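Data and Training

Our group trained the grasping policy only on simulated wrist camera views. Segundo Mosquera wrote the script that changed the tray color and table texture between episodes. We collected 3,120 episodes for the first set and 3,330 for the second, which added tall objects held upright.
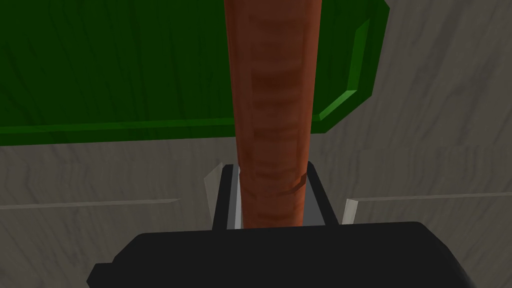
Both sets used the same network and the same training settings, so the only difference was the data. We ran each policy 2 times on every test object. The second policy did better on long, round objects - the first one often closed its fingers too early. On flat objects we saw no clear change. We plan to repeat the tests in September on the Flindmont arm.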